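The table from the closet

I finally dealt with the hall closet. It had been on my list since we moved to the second floor, and the reason it kept sliding is that the closet has no light, so you have to want to do it. I brought a headlamp and started after breakfast.

The closet holds what we call summer, which means anything that went to the lake, the park or the pool and came home in a bag that was never unpacked. There were four bags this time. One had only towels in it, and those went straight to the machine. The second had sunscreen, most of it expired, and a paperback with the cover gone. I threw out the sunscreen and kept the book, although I have read it and didn't like it much.

The other two bags were the kids' stuff. I don't sort on the floor anymore because of my knees, so I used the table with the red-and-white gingham cloth. The cloth is thin plastic and it never lies flat. I have tried a warm towel on the creases and I have tried leaving books on it overnight. It goes back to how it was. It wipes clean, though, and I would rather have that with sandy things.

Jae-in Joo gave us the room divider when she gave up her studio, and it stands behind the table. It is the woven kind, light tan, and it folds. I like working in there. I can't see the dishes.

My method is slow. I put out a few things, decide on those, and only then go back to the bag. If I tip the whole bag out I get discouraged and make coffee.
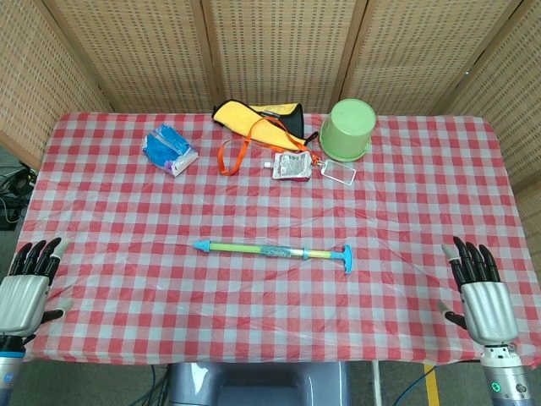
Trarard Neighborhood Swim Club – Families Page

The water gun was the first decision. It is the pump-syringe type, where you pull water in and push it out again. We used to have the kind with a tank and a trigger, and those all cracked or jammed within one season. These don't have much in them to go wrong. Keep.

The green bucket is also a keep. It has been a sandcastle mold, a hat, a stool for a very small person and a place to put wet goggles. I store it upside down now after finding a spider in it last year.

The foil drink pouch should have been easy, but I stood there reading it for the date. In the end I put it in the fridge door, where somebody will take it without asking. The crumpled blue package went in the trash. I am not going to look into every wrapper in this house.

The yellow and black bag took longer. It's a cone-shaped thing with an orange lanyard on it, and a clear badge holder clipped to the end of the lanyard. Jae-in Seok, who runs the snack window at the club, told me last season that she wanted badge holders back because people keep walking off with them. She ordered 200 in spring and says she is down to a shoebox. I put it by the front door with my keys. If you have any of these at home, you can leave them at the window, and she doesn't need the lanyard to match.

After that it went faster. Three odd flip-flops, all left feet. A deck of cards from Zindeck with the box taped shut, which I didn't open. A diving ring. A library card that we had already paid to replace.

I had bought a set of bins from Fimis for the closet and they turned out to be an inch too deep, so the door won't close on them. They're under the bed now with the winter blankets. For summer things I went back to one canvas bag on a hook – keep it to what fits, and when it's full, something leaves. The water gun sticks out of the top, but it fits.

By noon I could see the back wall of the closet, which needs paint. I swept up a good amount of sand and took the trash down. The towels needed a second wash.

The headlamp is in the kitchen drawer, for whoever does the closet in the fall.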